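Workshop notebook, Jundby bench
August, started just after lunch, finished with a cold tea at ten to six

Carrying on from the page before, where I left off complaining about the gripper calibration. That's sorted, or sorted enough, and I spent the whole of today gathering demonstrations for the squeeze bottle task. I want to get it all down while it's fresh, partly for whoever picks this up after me and partly for my own sake, as I know perfectly well I'll have forgotten half of it by the time we train anything.

The aim for this round is 300 good episodes on the bottles, to go on top of what we've already got in the Clenari set. That stood at 3103 this morning across all the tasks together, but the bottles are badly under-represented in it and you can tell when you run the policy. It goes towards them confidently enough and then dithers between two caps like someone choosing a biscuit. I've grown quite fond of the dithering but it does have to go.

Setup first. Wrist camera on, the usual notched fingers, speed limit left where it was. I kept the bottles bunched up together on purpose. We did the early sessions with everything nicely spread out, and I think we taught it that the world is tidy, poor thing. With the bottles close together you have to come in between the caps with the fingers open just wide enough, and that's exactly the bit of judgement we'd like it to pick up from us.

The instruction text for each episode is short and plain, "pick up the pink bottle", "pick up the green bottle" and so on. I dithered a bit myself over what to call the one that's neither blue nor purple. Settled on "blue" in the end and wrote it on the card, so please, everyone, stick with "blue" even if you disagree with me! Mixed names would be worse than a slightly wrong one.
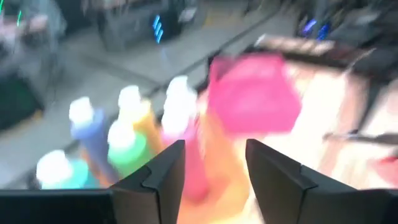

The thing I most want to note down is speed. When I'm fresh I drive the arm nice and gently, and then after an hour or so I get into a rhythm and start swinging it across the table as if I were dealing cards. It feels efficient, and the episodes do come out shorter, but when I went back through the wrist view in Godel this afternoon a lot of the quick ones were smeared in just the stretch where you'd want to see which cap you're heading for. The joint readings are perfectly fine all the way through. It's only the pictures that suffer, and the pictures are what the policy has to go on when it's choosing a bottle.

So I've got two heaps now. The gentle ones go straight in. The quick ones I've tagged "fast" and left in the same folder, and I haven't thrown any of them away, as I'd like to see what happens if we train with them and without them. My guess is that a few do no harm and might even help, given that the arm is bound to see some blur when it's moving by itself. A whole set of them would be a mistake, I feel fairly sure of that. Exposure could come down a little too, but then we'd need more light over the bench, and the lamp we were promised is still in a box somewhere at the Azimi end of the building.

A few smaller things, in no order at all:

Start each episode from the home pose, and wait a breath before moving. Several of mine begin with the arm already on its way, and I've had to trim them by hand, which is dull work.

If you knock a bottle over, finish the episode anyway and mark it "knocked". Please don't stand it up again in the middle of recording. There's a hand of mine in one of the early ones and I felt very silly finding it.

Move the bottles about between episodes. I caught myself putting the same colours back in the same places, and had to make a rule of shuffling before every start.

The pedal for ending a recording sticks a bit. Press it firmly and look for the message on the screen. I lost a really lovely episode by trusting my foot.

Godel grumbled about disk space once, in the middle of the afternoon, so I've moved the older test recordings across to the shared drive. They're all still there if anyone wants them, in the folder with "old" in the name, which I admit could have been named better.

Where we are: almost 2 hours of recording in the bag, not yet sorted through properly. I still want to check the labels against the wrist view from beginning to end, slowly, with a biscuit. If the 300 come together without trouble I'd be tempted to go on to 500, but I'd like to do a short training run first and see whether the dithering is any better.

For next session: find the lamp, oil the pedal, write out a fresh card with the colour names on it, this time in handwriting somebody else can read.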